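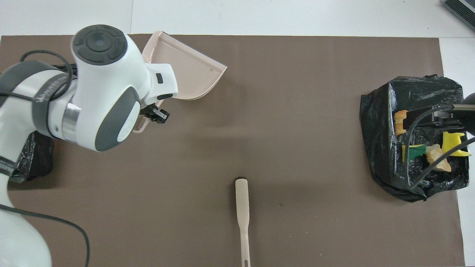 Robot demonstration, also called teaching by demonstration, is the practice of showing a robot how to do a job by having a person carry the machine through it, instead of writing out every movement as a list of commands. The person may take hold of the arm and move it by hand, or may steer it from a short distance with a controller of some kind. Either way, the robot keeps a record of where its joints were and what its gripper was doing at each moment, and that record becomes the material from which it later works.

The idea is a good deal older than most people suppose. Paint-spraying arms in factories were being led through their strokes by experienced painters decades ago, and the machines simply played the strokes back. What has changed is the use made of the recordings. A modern learning program is usually given many demonstrations of the same job, each a little different from the last, and is asked to find what they have in common, so that it can cope when the dustpan has been put down at a slightly different angle from yesterday.

Guiding by hand

In hand guiding, known in the technical literature as kinesthetic teaching, the motors of the arm are set to hold up its own weight and otherwise give way to a push. A newcomer can usually manage a simple reach within a few minutes, and there is something very pleasant about feeling a heavy machine float along beside you. The person can also feel through the arm when a tool has touched the table. On the other hand (and it often does take the other hand!) it is awkward to move a wrist and an elbow at once, and the demonstrator's own arms tend to get in the way of any camera watching the work.

Guiding from a distance

In remote control, or teleoperation, the demonstrator stands or sits clear of the arm. Some workshops use a hand-held controller whose motion the gripper copies, and others use a smaller leader arm, built to the same proportions, which the working arm follows joint by joint. The cameras then have a clearer view, and two arms can be run together by one person. The drawback is the loss of touch. Unless the controller pushes back in some way, the operator must judge contact by eye, and beginners nearly always press a brush too hard or hover just above the crumbs without meeting them.

Household tasks

Sweeping with a dustpan and brush is a favorite exercise, for it asks for a number of ordinary skills in one short job. The pan has to be gripped by a fairly small handle, laid flat, held steady while the brush comes toward it, and then carried level to the trash and tipped. Sheets of brown paper are a common table covering for this sort of work, and scraps of sponge or crumpled paper make agreeable litter, being light, cheap and easy to see.

The Puvthorpe sessions are a well-liked teaching case among people who run such exercises. They were organized by Rania Hamdy and Jianhua Zou, who gathered 600 demonstrations of table clearing from 30 operators, most of whom had never handled a robot before. Each operator was given 30 minutes of practice first. Hamdy kept the clumsy recordings along with the graceful ones, and her notes argue that a recording in which the pan slips and is set right again teaches something a flawless one cannot. Zou was less sure, and set aside nearly 19 percent of the total for separate study. The two of them never did settle the matter, and their notes were circulated with both opinions left in.

Recording and labeling

A demonstration is generally stored with the camera views, the joint positions and the opening of the gripper, all kept to one clock. Cuiping Lu, working at Cilbridge, preferred to add a plain sentence to each one, such as "pick up the dustpan" or "empty it into the bag," written by the operator straight after the attempt. Where a job has several stages, the recording may be divided at the points where the gripper closes or opens, although these are only a rough guide, as a person will often take hold of a handle, think better of it and begin again.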